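How to sort out a junk bin of small parts in one afternoon

Posted 16 Dec 2021 by Jenő Lengyel

Quick one before the holidays. Somebody asked how I got through the mixed bins after the Ondrejka shop closed and we took all the leftovers. Screws, clips, knobs, washers, bits of who knows what. 11 bins. Did them one at a time, evenings mostly. Same method works for a kitchen drawer.

What you need

An old bedsheet, light color
Muffin tins or yogurt cups, lots
Masking tape and a fat marker
Magnet, a strong one
Gloves if there's blades in it
A bucket for trash

Step 1. Dump a third of it

Not the whole thing. I did the whole thing the first time and lost the floor for two days. A third. Spread it flat with your forearm so nothing is hiding under anything else.

Step 2. Big stuff out first

Anything longer than your hand. Brackets, hinges, hose ends. Pile on the left, don't sort it yet. You'll be tempted. Don't.

Step 3. Magnet

Put the magnet in a sandwich bag, sweep it over the sheet, turn the bag inside out over a tray. Steel comes off clean. What's left is brass, plastic, aluminum and dirt. Stainless mostly stays behind too, so don't go tossing the leftovers without a look.

Step 4. Rough sort

Go by type, not size. Screws in one cup, nuts in another, washers, nails, weird. The weird cup is important. If you stop to figure out every odd peice you will never finish. Give the weird cup ten minutes at the very end and dump whatever still makes no sense.

Step 5. Fine sort, only if it's worth it

I only fine sort machine screws. Use a thread gauge or a nut you know the size of. Wood screws go by length, short medium long, done. Got 79 good brass ones out of the second bin, those went straight in a jar.

Step 6. Labels

Tape on the FRONT of the box, not the lid. Lids wander. Write what it is plus the size, big letters. I use the Sirker drawers, the 72 drawer cabinet, but shoe boxes are fine. The cheap Troretti ones crack at the corners if you fill them with steel, so keep plastic bits in those.
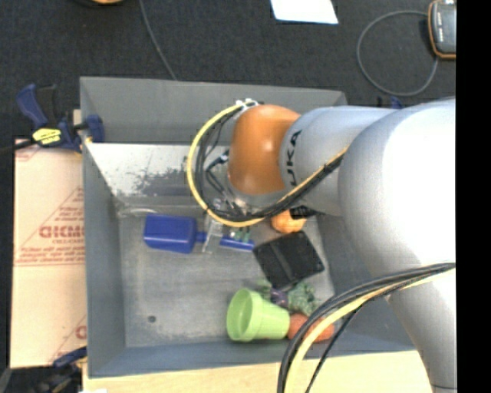

Step 7. Be mean about the trash

Rusted, stripped, bent: gone. Single wall anchors, gone. Keep a limit. Mine is 200 of any one screw, extra goes in a bag for the Damo swap table in March. If you havent needed it in years you won't need it tomorow.

Step 8. Put it back somewhere you can reach

Waist height, good light. Heavy drawers at the bottom. Leave one empty cup on the bench for strays and empty it when it's full.

Takes me an afternoon per bin, less once your eye gets used to it. Sweep the floor in socks at your own risk.

Next time: paint cans, which ones to keep.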